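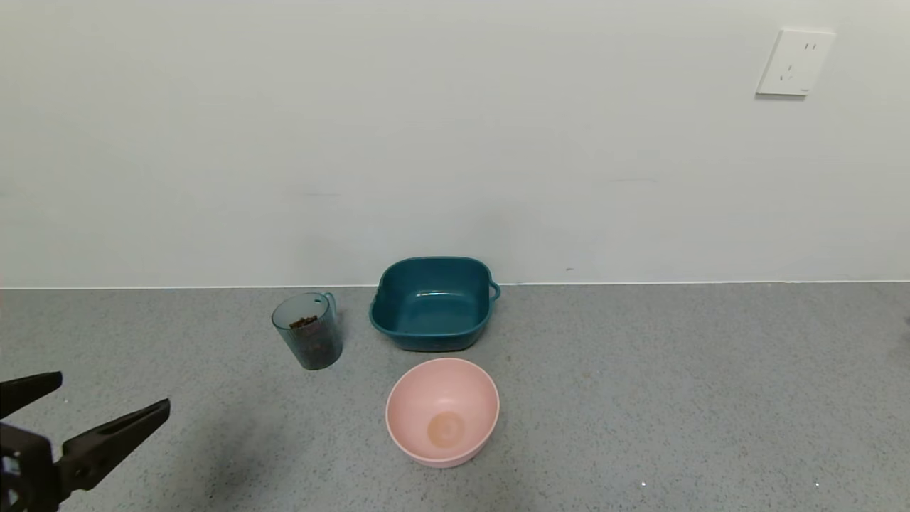
Visita al taller de Kutora: la celda de vaciado

Llegué tarde, a las nueve y pico, el grupo ya iba por el almacén. Me quedé con Tonantzin Magaña en la celda chica, que era lo que quería ver. Un brazo, una pinza de dos dedos, un vaso medidor, una tina, un tazón rosa. La tarea: pasar bolitas cafés del vaso a la tina. Suena a nada. El mantenimiento, otra cosa.

Primero la puesta a punto. Los recipientes van cerca de la pared y el brazo entra desde su lado. Antes del turno revisan la posición del vaso con una plantilla de cartón (la guardan en un cajón, bastante maltratada). Si se movió, se recoloca y se corre el programa 551, el de referencia, en vacío y a velocidad baja. Después ya con carga.
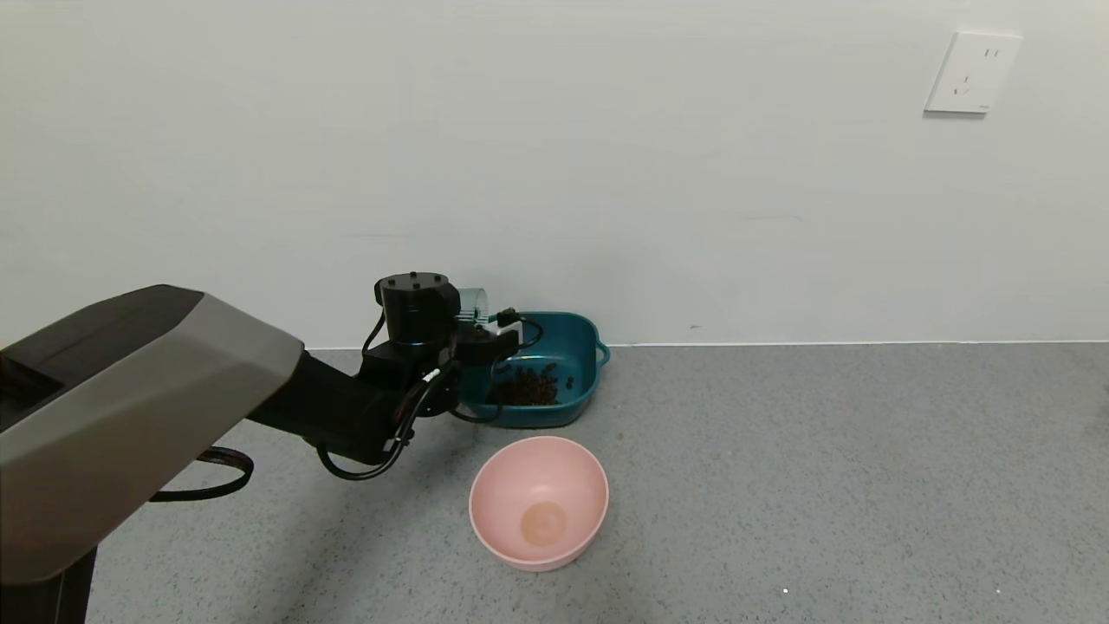 El brazo sobre la tina, con los cables alrededor de la muñeca y el tazón rosa vacío delante.

Los cables son el dolor de cabeza. Tonantzin dice que casi todas las paradas vienen de ahí: un lazo muy corto jala el conector, uno muy largo se engancha al girar. Dejan holgura, giran la muñeca a mano con todo apagado, vuelven a mirar. Cada 300 ciclos, revisión completa – tarda 17 minutos si no hay sorpresas. Lo apuntan en una libreta, aunque Dulce Xolalpa quiere pasarlo todo a la tableta desde octubre y nadie le hace mucho caso.

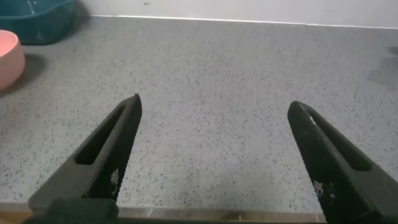

Luego los dedos. Negros, con textura cuadriculada, y esa textura se llena de polvo de las bolitas. Cepillo de dientes seco, nada de alcohol, porque un proveedor (Beltier) les dijo que reseca el material. Yo pregunté si lo habian comprobado. No. Se abre la pinza del todo, se cepilla de la base a la punta y se pasa un trapo. Los tornillos de la muñeca se aprietan en cruz, y con la llave corta, la larga pega con el motor.

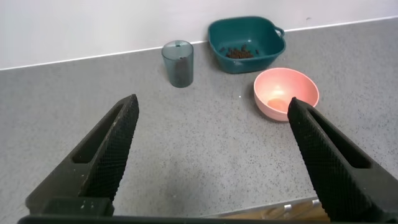 Si un dedo queda más abierto que el otro se cambia el par, los 2, nunca uno solo. Gumaro Quintero tiene repuestos marcados con cinta; un par nuevo necesita otra vez el 551 y una prueba de agarre con el vaso sin nada. Le pregunté cuánto duran y me dijo que depende de quién programe, risas.

Me faltó ver la parte eléctrica, el tablero estaba cerrado y el grupo ya salia a comer. Quedó Consuelo Zepeda de mandarme la hoja de revisión, cuando llegue la subo.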